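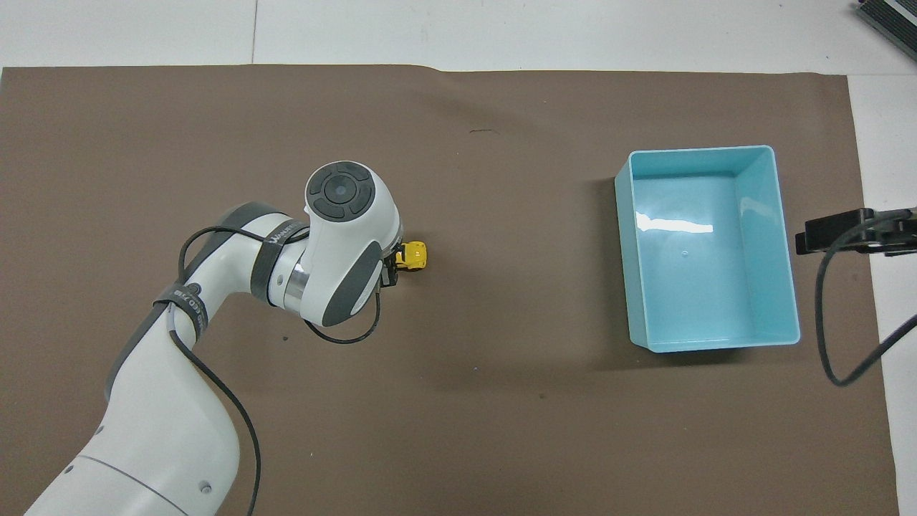

What do you put down to protect a table when you're doing messy jobs on it? Brown kraft paper off a roll, one big sheet at a time, changed when it gets too bad to use.

Home Blog Workroom Kitchen Archive Contact

I've tried most of the other things. Newspaper was what my mother used, and it's fine until the ink comes off on whatever you're making. Old bed sheets let glue straight through. Plastic dust sheets slide about, and if you spill anything it runs to the lowest point and then into your lap. I had an oilcloth for a couple of years which I liked a lot, but it got a cut in it from a craft knife and after that the cut kept growing.

The paper came from Leokadia Kaczorowski, who had bought a roll for wrapping crockery when she moved to Skellow and had most of it left. It was 880 millimetres wide and I used it for a whole winter before I had to buy my own. I now get the heavier sort. The thin kind that comes stuffed in parcels is all right for painting but it tears as soon as you lean on it, and once it has been scrunched it never lies flat again.

Getting it flat is the main nuisance with any of it. Paper off a roll wants to go back to being a roll. What I do is cut the piece the evening before, roll it the opposite way round a cardboard tube, put two rubber bands on it and leave it until morning. It doesn't come out perfect but the ends stop lifting. If I forget, I lay it curl side down and put a tin of something on each corner for an hour.

I tape it only if I'm going to be pushing against it, for instance when sanding. Masking tape, short bits, on the underside edge. Don't leave masking tape on for weeks, it goes hard and you'll be picking at it with a fingernail. I did this on the kitchen worktop in November and there's still a line there if you know where to look.

For cutting the sheet I fold it first, run the back of a spoon along the fold, then slit it with a bread knife. Scissors are slower and I can't keep them straight over that length.

Things it is good for: gluing, sanding, sorting screws, potting up seedlings, cleaning shoes, cutting out patterns. You can also write on it. I do my measurements in pencil right next to the job, and if they're any use I tear off that corner and keep it. There are six or seven of those corners in the drawer, a few with no note of what they belong to.

It's no good for anything really wet. Water goes through the plain kind in a few minutes. If I'm dyeing or washing brushes I put a bin bag underneath, or do it outside. Candle wax soaks in and leaves a stiff patch, so I cut that bit away afterwards.

Bronisława Kurek asked whether it works out dear. I use a sheet for almost 30 days if it's dry work, turning it over halfway. After that the clean parts get cut up for lining the vegetable drawer, and the rest goes in the recycling if it has no glue or paint on it. With paint on, it goes in the ordinary bin.

I keep the roll standing up behind the door, with a rubber band round the loose end. It used to be on top of the wardrobe, where it got dusty and fell on me once. Next job is a proper holder for it, probably a length of broom handle and two brackets, if I can find a bit of wall that isn't plasterboard.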